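Subject: Re: [getum-users] Stale reads after moving the index to the second volume
List: getum-users

On Saturday a list member wrote:

> We moved the Getum index to a separate volume and left the
> data files where they were. Writes are fine. Reads on the
> replica return the old row for a while after commit, then
> catch up. Restarting the replica clears it, but it comes
> back within the day. Cache size is the default. Is this a
> locking problem, and would going back to one volume fix it?

It isn't locking. If it were, you would see waits in the status output, and the log you attached has none. What you have is the replica's page cache serving entries that should have been invalidated.

The replica decides whether a cached page is still good by comparing the page stamp with the stamp on the index header. When the index and data share a volume, the two are flushed together. When they are on separate volumes, the header can be flushed late, and until that happens the replica considers its old page current. Version 4 changed the flush order but left the comparison alone, so the window is shorter there but still present.

Three settings matter:

- `header_flush` should be `commit` on the primary. The default is `interval`.
- `flush_interval` is in milliseconds. Your file has 3000, which matches the length of the delays you report.
- `cache_check` on the replica should be `strict`. It costs one extra header read per lookup.

Change the first one alone and measure before touching the others. On our Remero hosts it was enough. On the Zamfir hosts, which have slower disks, we also needed `cache_check = strict`, and lookups on a cold cache slowed down noticeably. On a warm cache I could not measure a difference.

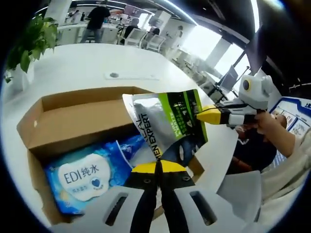 *Posted by the maintainer of the Genanness packages for Getum*

Going back to one volume would hide the symptom, but you would lose the reason you split them. I would leave the layout as it is.

Regarding the restart: it works because the cache is dropped at shutdown. You can get the same result with `getumctl cache drop` on the replica, with no downtime. Do not put that in a cron job as a permanent fix. Under load it makes every client refill the cache at once, and the replica will fall behind for a different reason.

Two other things in your log:

1. The replica opens the index through a symlink. Getum resolves the link once, at startup. If you remount the volume later, the process keeps the old handle. Use the real path in the config.
2. The clock on the replica is 5 seconds behind the primary. Page stamps are counters, so this has no effect on the problem above, but it will make the two logs hard to line up.

If the stale reads continue with `header_flush = commit`, please send the output of `getumctl stamps` from both machines, taken while a stale row is being returned. Plain text in the body is best. The archive strips attachments over a certain size, and part of your replica log was lost that way.

The man page still describes `interval` as safe for split volumes. I have a patch for the wording and will post it in a separate thread.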